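生活互助社区 > 家居收纳 > 卫浴与瓶瓶罐罐

瓶瓶罐罐越收越多，磨砂膏这种大圆罐到底该放哪儿？

Festen的懒人
发表于 2025年3月27日

先交代一下现状：洗手台台面宽68厘米，水龙头和漱口杯占掉一半，剩下的地方由我和我的护肤品共同争夺，目前我方落后。

瓶子好办，瘦高，塞哪儿都行。难办的是罐子。磨砂膏的罐子又胖又圆，盖子比手掌还理直气壮，放进抽屉吧，抽屉关不上；放在淋浴间的角架上吧，一碰就滚下来，专砸脚趾。去年10月买过一个Bremeck的三层旋转架，转起来很气派，转完以后所有东西都换了位置，找防晒霜像抽奖。

想请教各位：圆罐子和翻盖瓶能不能放一起？要不要分装？还有，我想在台面上垫一块板子，免得留下一圈一圈的水印，用什么材料好？预算110块以内，超了我就继续砸脚趾。

Ponce小卖部
有3人觉得有用

全扔了，用香皂。

柜门关不上
有51人觉得有用

楼上省钱省地方，就是没怎么回答。我家情况跟你差不多，折腾过两轮，说点具体的。

先说分装。膏体类的别分装。我分过一次，用勺子从大罐舀到小罐，舀完发现小罐没地方放，大罐里还剩一层刮不干净的，等于从一个罐子变成两个罐子。而且分装以后没有标签，家里人拿磨砂膏当面霜用过，脸红了半天，我俩都没再提这事。

再说放哪儿。圆罐子最怕叠，盖子看着平，沾了水就是冰场。我的办法是圆罐子一律单层，排在靠墙那一侧，翻盖瓶站在旁边，标签朝外。高矮混着放没关系，只要每天用的在手边。防晒霜其实不该跟磨砂膏住一起，一个出门用，一个洗澡用，我把防晒霜挪到玄关以后，终于不再走到电梯口才想起来。

抽屉关不上的问题，买罐子之前量一下抽屉净高，要从里面量，别量面板。这句话是我用一个退不掉的浴盐罐换来的。

垫板我先后用过木板和带镂空槽的金属板。木板看着舒服，浅色的尤其干净，缺点是怕泡，洗手台边上得勤擦，放在卧室或者书桌上就省心得多。金属板不怕水，有槽能漏，但罐子搁上去有声音，半夜起来洗手，全家都知道你在护肤。槽太宽的话小瓶子站不稳，底小的瓶子老往槽里歪。我试来试去，最后是木板放外面，金属的放水边。

贴三张，浅色木板、带槽的金属板和Dove的磨砂膏都在里面：

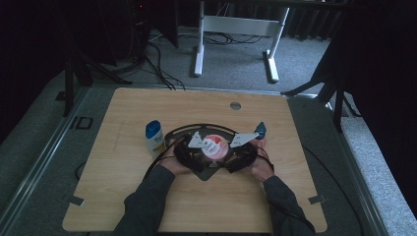
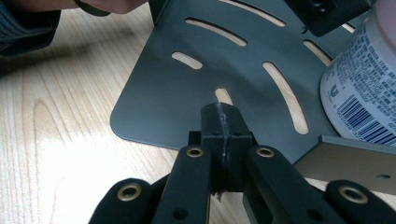
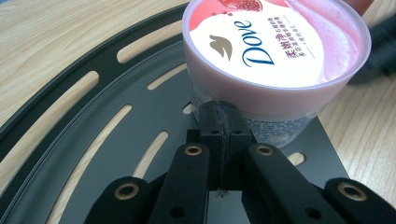 至于预算，110块绰绰有余。木板不用买专门的收纳托盘，找边角打磨圆的就行，直角的会磕手腕，我磕过。要是板子上带走线孔更好，电动牙刷的线可以从那儿下去。金属板记得在底下贴几个防滑脚垫，Sullurent那种透明的小圆垫就够用，不然一推就在台面上划道子，房东会跟你聊很久。

旋转架不用扔，拿去厨房放调料。调料转到哪儿算哪儿，做出来顶多味道新奇一点。

搬家第2次
有6人觉得有用

补充一点，淋浴间里的磨砂膏用完一定把盖子拧紧再放，别虚扣着。水进去以后上面一层稀的，底下一层硬的，搅都搅不匀。还有就是用完一罐再买下一罐，这条我自己没做到，打折的时候谁都做不到。

角架要是滑，可以剪一块防滑垫铺上，比换架子便宜。

Festen的懒人（提问者）

谢谢各位，昨晚量了抽屉，从里面量的，比面板矮一截，难怪。木板准备买，先把防晒霜请去玄关。香皂那位的建议我也认真考虑了一会儿，考虑的时候又下单了一罐磨砂膏。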